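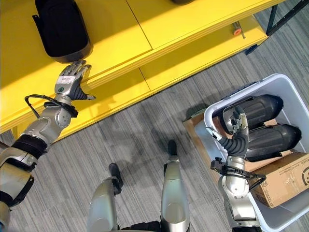 Yellow shelf unit, top surface and lower ledge.

4. Setting Up the Property Room Log

Before you start, you need an administrator login, the Grullden label printer that came in the box, and a property room whose shelves already have some kind of name. "The one by the door" is a name, technically, but you'll be asked to say it under oath at some point. Pick something better.

4.1 Creating locations

1. Sign in to Hillari and open Setup > Rooms.
2. Select Add Room. Enter the name exactly as it appears on the door. If the door says EVIDANCE, fix the door first.
3. Select Add Shelf and enter a short code, such as A1 or N-03. Codes can have up to 61 characters. Please don't.
4. Repeat for each shelf, bin, locker, refrigerator and safe. A refrigerator must be marked Cold Storage or the temperature alerts won't work. Lunch is not a property type.
5. Select Save Room. The codes go into a print queue.

NOTE: A shelf code can be retired but never deleted or reused. An item that sat on A1 three years ago will say A1 for as long as the case exists, including through appeals.

4.2 Printing labels

1. Connect the Grullden printer by cable. Wireless printing is covered in Section 9, along with its consolations.
2. Load the roll with the shiny side up.
3. Open Print Queue and choose Test Label. It should read TEST and carry one barcode.
4. Scan the test label. If the scanner beeps twice, go on to step 5. If it beeps once and shows a red light, clean the print head and try again.
5. Choose Print All. Attach each label at eye level where possible.

CAUTION: Do not put a label over an older label. Both barcodes may scan, and they will disagree in front of a defense attorney.

4.3 Logging the first item

1. Select New Item and type the case number. Hillari checks it against your records system. An unknown number is held in Pending for 40 hours, after which the shift supervisor gets an email, then another one.
2. Choose a property type. Use Other only when you've read the list, which has 78 types on it, including Fishing Gear and Signage (Stolen).
3. Describe the item in plain words. Write "yellow metal ring," never "gold ring." You are a police department and you don't know that it's gold. "White powder" follows the same rule, and so does "genuine" anything.
4. Enter who collected it, where, and at what time. Hillari fills in the current time for you, so change it if the item was picked up at 2 a.m. and you're typing after breakfast.
5. Print the item label, seal the package, and sign across the seal.
6. Scan the item, then scan the shelf. The order matters. Doing it backward moves the shelf into the item, and support will be very kind to you on the phone.

NOTE: Cash is counted by two people, each with their own login. Sharing a login to save a walk down the hall defeats the purpose, and the log records which terminal was used.

4.4 Transfers and checkouts

Every time an item leaves its shelf, the log needs a reason, a person and a signature. Court, Lab, Viewing and Return to Owner are built in. To add your own:

1. Open Setup > Reasons.
2. Type the reason and select Add.
3. Choose whether it needs a supervisor's approval.

"Just looking" was added by the pilot site in Cortés and has since been removed from the default list.

An item that isn't back by its due date turns orange, then red. It doesn't turn any further color. Items sent to an outside lab can be set to No Due Date, which reflects the experience of most of our customers.

CAUTION: Entries in the chain of custody can't be edited, by you or by us. To correct a mistake, select Add Correction and explain what went wrong. The original stays visible above it. Full sentences are appreciated by everyone who reads these later.

4.5 Importing your old log

The import tool takes spreadsheets of up to 1,695 rows at a time. Split longer files by year. Paper ledgers have to be typed in by hand, and Sunday is a good quiet day for it. Rows without a case number go to a sheet called Orphans, which you should open with someone present and a cup of coffee.

If an import stops partway, don't run it again. Write down the last row number shown and contact Kudley support.

Related sections
Section 3: User Accounts and Who Should Have One
Section 5: Running a Shelf Audit
Section 6: Disposal Orders and Property Auctions
Section 9: Wireless Printing
Appendix B: Full List of Property Types
Release Notes, January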